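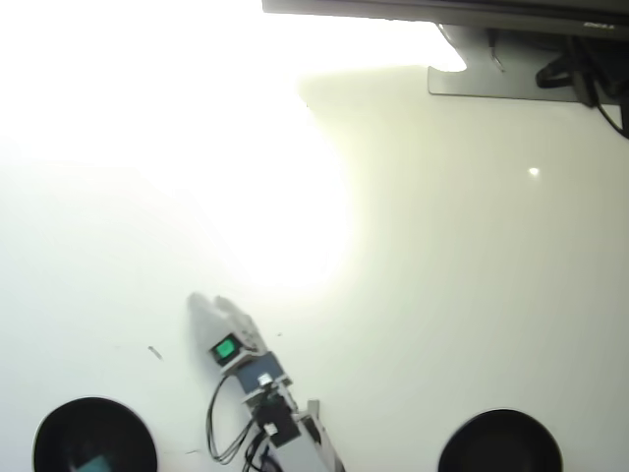

January, getting on for ten at night

Well, the desk is white. I keep walking past the door to look at it again, like it might have changed its mind. After six years of that brown hand-me-down with the drawer that bit people, I have a proper big white desktop and I am ridiculously pleased with it.

Less pleased with the glare. Who buys a white desk and doesn't think about light? Me, that's who. There was a great blazing patch on it today that I could hardly look at, gone sort of yellow at the edges, and even the little bits of shine off to the side were getting in my eyes. I tried squinting. I tried moving my chair. I ended up typing half of the Brastdale letter with my left hand up by my face like a man saluting, and when I read it back I'd spelled Brastdale two different ways in one paragraph.

Mircea came by around lunch with the soup pot I lent him in the fall (clean, miracle!) and stood in the doorway and said it looked like a dentist's. He isn't wrong. He also said I should put a big felt mat down, dark green, and the whole problem goes away. His sister has one. I said I didn't spend all that time picking a white desk to cover it up with felt, and he said fine, go blind then, and ate two of my good crackers.

The monitor is staying where it is, at the back on the right. I did think about the middle. Everybody says the middle. But I like having the left side open to spread papers out, and I've sat a bit crooked my whole life so why stop now. The stand has that flat gray foot with the notch in the front, and it takes up less room than I was afraid of. I could probably keep a pencil in the notch. I probably will, and then lose it.

The cables, though. Oh boy. They hang down behind the stand in a black clump and then go looping off across the desk to the right, and on a brown desk I never noticed them once. On white they look like something that crawled out of a drain. I have a bag of those fabric ties somewhere, I know I do, I bought a pack of 500 when we were packing up the place in Utthorpe and I used maybe a dozen. So there are hundreds of ties in this house and I couldn't find a single one. Looked in the hall closet, the kitchen drawer, the other kitchen drawer, and the box marked MISC that turned out to be all Christmas napkins. Gave up and had coffee.

And white shows every crumb! There's always some little dark streak of something on it, I can't imagine what. I wipe it down and turn my back and there's another one. Mom would say it was always that dirty and the brown desk was just polite about it.

Johannes called in the afternoon about the Msimang job. They want it sooner, naturally. He's got 596 pages of the stuff to go through and was asking, very casually, whether I might have time for "a small piece of it," and I asked how small, and he started talking about the weather. We settled on 4 chapters. I wrote that down on the back of an envelope so he can't say six later on. He also asked how the new desk was and then didn't listen to the answer – I could hear him running a faucet.

Then I did a silly thing and spent an hour looking at lamps. I don't need a lamp. I need less light, if anything. But there was one with a long bendy neck, and I thought, well, for the evenings. Put it in the cart, took it out, put it in again. It's in there now. I'm going to sleep on it. What I should be buying is a blind, and I measured the window twice and got two different numbers, so that's a job for when I'm fresher.

Things I want to do before the weekend: find the ties, wipe down the back of the screen, call the Hirivville people about the old desk, which is still standing on end in the hallway and got me in the hip again tonight. They said they'd pick it up free if I could get it to the curb. I can't get it to the curb! It took two of us to get it as far as the hall. Maybe Mircea, if I feed him.

Tea's gone cold and I've still got the Brastdale letter to fix, but I think that can wait until morning. Going to go turn the heat down and look at the desk one more time.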